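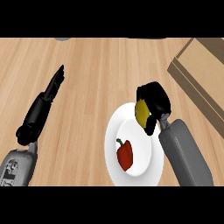

Régis Besson reckons one tin did his whole kitchen table, two coats, with enough left for a stool. Wipes clean, he says, but leave it overnight between coats.

Vernine Hard Oil – clear satin
For tables, worktops, shelves. Indoor use only.

Tin: 400 ml
Code: 748
Also in matt (code 477), same price

How to use
Sand, dust off, stir well. Thin coat with a lint-free cloth, wipe off the excess after ten minutes. Second coat next day. Dont put it on over old varnish – it wont soak in.

Oily rags can catch fire. Lay them flat outside to dry before binning.

Delivery
Sent from our Ganthorpe shop, orders in by 2 pm go same day. Matt is out of stock till October, sorry. Marciniak brushes and cloths are on the sundries page, seperate postage on those for now.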